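**Gangadharan Suvarna** · 10/14/26

1/ Thread on look-back periods in travel medical policies. I read claim files for a living, and most of the pre-existing condition disputes I see come down to one definition and one date. I'll use the Cerar single-trip form because its wording is clear and I have it open.

2/ The Cerar form excludes any loss "due to a pre-existing medical condition." The exclusion takes one line. The definition it depends on takes most of a page, and it sits in the definitions section at the back. Read that page first.

3/ Under the definition, a condition is pre-existing if, during the 126 days before the effective date, you (a) had symptoms that would lead a reasonable person to seek care, (b) were tested, examined or treated for it, or (c) took prescribed medication for it. Any one of the three is enough.

4/ Item (c) has an exception. Medication doesn't count if the condition is "controlled" and the prescription didn't change during the look-back. Change means drug, dose or frequency. A lower dose is a change. People are surprised by that one, as their doctor told them it was good news.

5/ A switch from brand name to generic at the same dose is not a change under the Cerar wording. Bametti's form says nothing on the point. With silence in the form, the argument usually goes the policyholder's way, but it will be an argument, with letters. 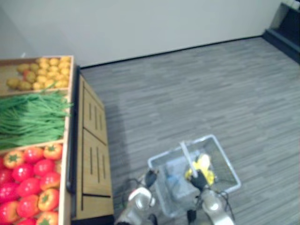 *Potatoes, green beans, tomatoes.*

6/ Next, the date. The look-back runs backward from the effective date of coverage. It does not run from the day you leave. On a trip booked far ahead these can be months apart, and there are two effective dates on most forms: one for cancellation, one for medical.

7/ Cerar ties the look-back for both benefits to the purchase date. Bametti ties the medical look-back to the departure date. So with Bametti, a dose change made after you bought the policy can fall inside the window. Same trip, same patient, different result.

8/ File from June, details altered. Traveler from Meromthorpe, blood pressure medication, dose raised after purchase and before departure. Admitted overseas with a cardiac complaint. Under purchase-date wording the dose change is outside the look-back. Under departure-date wording it is inside, and the claim starts out excluded.

9/ "Starts out" because the exclusion still needs a causal link. The loss has to be due to the condition. A controlled blood pressure reading and a broken wrist have nothing to do with each other, and a denial letter that cites one to refuse the other should be appealed.

10/ The waiver. Many forms drop the exclusion entirely if you meet certain terms. Cerar's are:
- policy bought within 7 days of the first trip payment
- full nonrefundable trip cost insured
- medically able to travel on the day you buy

All three are required.

11/ The first payment is the one people get wrong. A refundable deposit counts. So does a hold fee if it was later applied to the fare. If you paid for the hotel with points and the flight with a card, the form asks for the earliest of the two. Keep the receipt with the time on it.

12/ The second term is a trap for anyone who adds to the trip later. Add a prepaid excursion and you have to report the new cost within the same number of days, or the insured cost drops below 100% and the waiver can be lost for the whole policy. Rangel's form only drops the waiver for the added part. I prefer Rangel's wording.
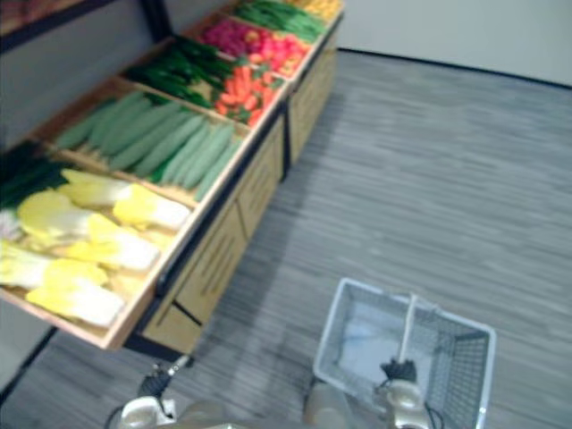 *Cabbage and cucumbers, with carrots and radishes farther back.*

13/ On medical records. The insurer will ask for your chart covering the look-back, and often for more. You can ask which clause entitles them to the longer period. Sometimes there is one (a stability question for a chronic condition). Sometimes the adjuster used a standard letter and will narrow the request.

14/ Read your own chart before you send it. I have seen "follow-up as needed" copied forward from an old visit and treated by the reviewer as an open treatment plan. A short note from the doctor's office stating the date of last active treatment usually settles this. Get it early – offices are slow with these.

15/ Family members. Most cancellation benefits apply the same definition to relatives who aren't traveling. If your mother's illness makes you cancel, it's her chart and her look-back. Section 8 of the Cerar form limits this to relatives named on the application. Bametti's doesn't.

16/ Evacuation is usually a separate benefit with its own exclusions. On the Rangel form the look-back does not apply to it at all. On Cerar's it does. Do not assume that a waiver printed under the medical benefit carries over. Look for the words "applies to all benefits."

17/ If you only check a few things before buying: length of the look-back, the date it is counted from, whether a dose decrease counts as a change, and the deadline for the waiver. Agents can answer all of these by email. Ask for the form number in the reply, as state versions differ.

18/ Replies are open. I won't give an opinion on a live claim from a screenshot, but if you post the definition wording with the form number I can usually tell you which date it runs from. Appeal deadlines will be a separate thread.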